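The Cold Drink Problem
Why picking a soda now takes longer than drinking one
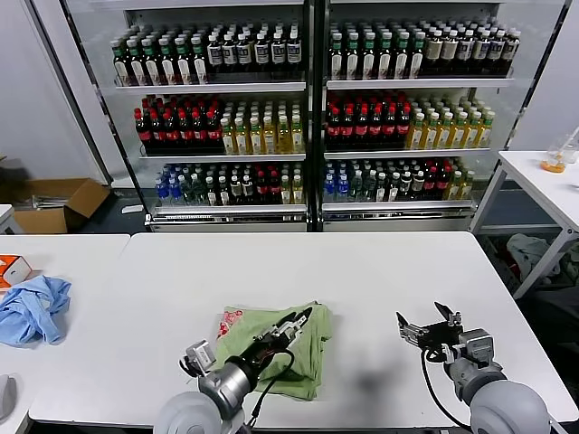 Three shelves to a case, and every one of them wants your attention.

My grandfather bought the same ginger ale for most of his adult life. He walked into the store in Porcombe, said "one," and was handed one. I thought of him in October, standing in a gas station at the edge of that same town with the cooler door open and cold air rolling over my shoes, trying to work out whether I was a hibiscus person.

The store stocks 191 kinds of drink. I know this from Karthik Cassim, who orders them, and who told me the figure in the tone other men use for cholesterol. When he took over, it was 60-odd, and people complained there was nothing to buy. They still do.

Cassim blames the waters. First there was water, then water with bubbles, then water that had been near a cucumber. Zerent, a regional bottler, makes a lemon one, a lemon one with vitamins, and a lemon one for the evening. He has asked the sales rep what happens if you drink the evening one at lunch. The rep promised to look into it.

Then come the slow sellers, which he can't bring himself to drop. Patwary Tonic, brown and bitter, moves 3 bottles a week, all to the same retired surveyor. Vuvunov, a pear soda that tastes mostly of the word "pear," does a little better in wedding season.

Last year the store sold 421 bottles of plain iced tea in July alone. Every other tea on the list, peach and mint and the one with the owl, came nowhere close. Cassim could fill a whole shelf with the plain kind and go home early. He tried it once, for two weeks. Plain tea sales fell. Customers, he figures, like to turn down the owl before they get what they came for.

I turned down the hibiscus, the evening lemon and something called Meadow. Then I bought a ginger ale, which had gone up to $2.79, and drank it in the car before I was out of the lot.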